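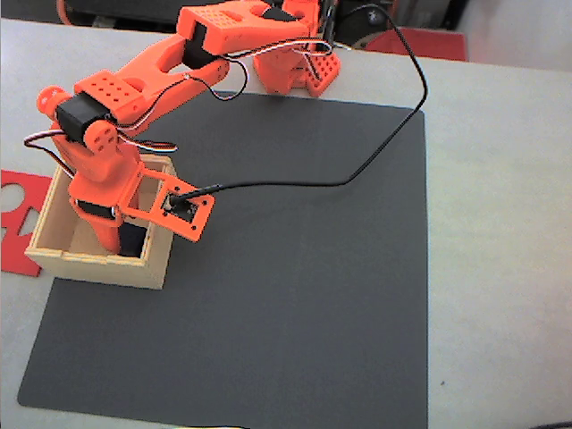 Can It Put the Toys Away Yet?

Several of you have written in since the October issue to ask when a machine is finally going to tidy the playroom, and I promised I'd go and find out (any excuse for a train ride and a sandwich). So I spent an afternoon at Pesside with Soo-ah Yang, who has been teaching a little orange arm, 3D-printed and full of holes like a pegboard, to work in and out of a small wooden box. They call it Plavitz, and I'm afraid I got rather fond of it.

Now, you and I empty a box while talking on the phone. For Plavitz the walls are the hard part. The wrist has to go down inside, past the rim, and it has to do that without snagging its own cable or giving the box a shove across the mat. Soo-ah ran 40 tries with wooden blocks while I was there, and it dropped 3 of them and got properly stuck on 2 more, which she thought was a pretty good day! Soft things are another story. A sock, she told me, folds up differently every time you look at it, and they haven't had much luck there.

I asked her straight out how long before one of these could do a whole toy chest, lid and all, and she laughed and said she'd like to get through a shoebox first. Her guess was 4 years for something you'd want in your house, and she wouldn't be held to it.

She has kindly offered to answer readers' questions, so send them in with your next note and I'll pass them along. In the meantime, my grandchildren are still doing it by hand, and slowly.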